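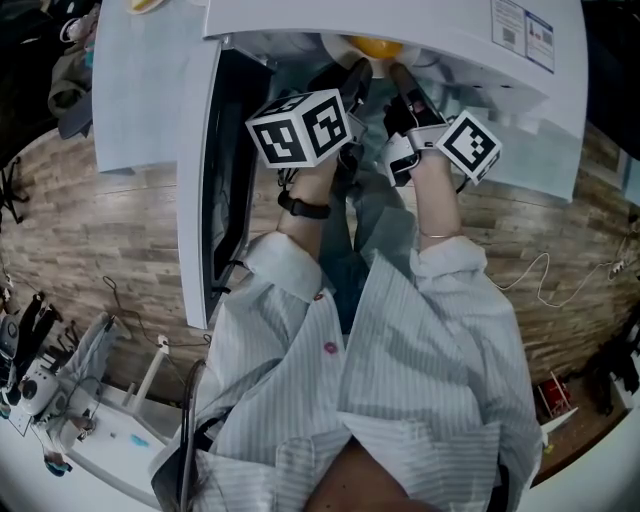 Washing machine stops mid cycle, drum full of water, landlord says its my fault??

Posted 28/02/2018 in Renting > Repairs and appliances

Chinyere Ogbonna

Hi all, bit of a rush as I'm on my break. Renting a one bed flat, furnished, washing machine came with it and is on the inventory ("washing machine, white, used, working"). Been here since last summer. Last week it stopped halfway through a 40 wash and wouldn't drain. Got the door open in the end with towels everywhere and bailed it out with a jug.

Rang the agents (Stuvach). They sent a bloke from Brarkumix who was here ten minutes, said pump's gone, found a hair grip in it. Now the agents have emailed saying it's "tenant misuse" and they want £397 off me for a replacement, or they'll take it from the deposit. Not even a repair, a whole new machine! The hair grip might be mine, might not, there was someone in here before me and I've never had that filter out in my life. Didn't know it had one tbh.

Do I have to pay? And can they just leave me with no machine while we argue? Launderette is costing me a fortune. England if that matters.

Kadir Gezer

Don't pay it. Not yet anyway.

Few things.

Get the engineer's report in writing. Ask Stuvach for it by email, not phone. If the bloke only said "pump" then you want to know why they're quoting for a new machine. A pump is a cheap part on most of them. I had one swapped at my old place and it was nowhere near £397, labour and all.

Ask how old the machine is. This is the big one. Even if it was your fault (and a hair grip in a filter is pretty normal use if you ask me) they can't charge you new for old. If it was eight years old when you moved in it's worth next to nothing. Inventory says "used" so they've already admitted it wasn't new.

Deposit. They can't just help themselves. Should be in one of the protection schemes, check your paperwork for which one. If they try to deduct at the end you say no and it goes to the scheme's free dispute service, and it's up to the landlord to prove it. Check it was protected at all while you're at it, you'd be suprised.

As for leaving you without: look at your tenancy agreement. The law on repairs covers heating, water, sinks, toilets etc but appliances are a grey area, it usually comes down to what the agreement says. If the machine was supplied as part of the let and nothing says otherwise then you've a decent argument they have to keep it working. Give them a date to reply by, keep it polite. Keep the launderette receipts.

Also photos. Of the machine, the filter, the floor if it got wet. Date them.

gomska_24

same thing happend to my sister, agents backed off as soon as she asked for the invoice. clean the filter every month or so from now on, little flap at the bottom on the front, put a tray under first

Chinyere Ogbonna

Thanks both. Emailed them at lunch asking for the report and the age. Found the inventory too and it has no make or age on it at all, just what I put above. Deposit is protected, found the certificate in my emails. Will post when they get back to me.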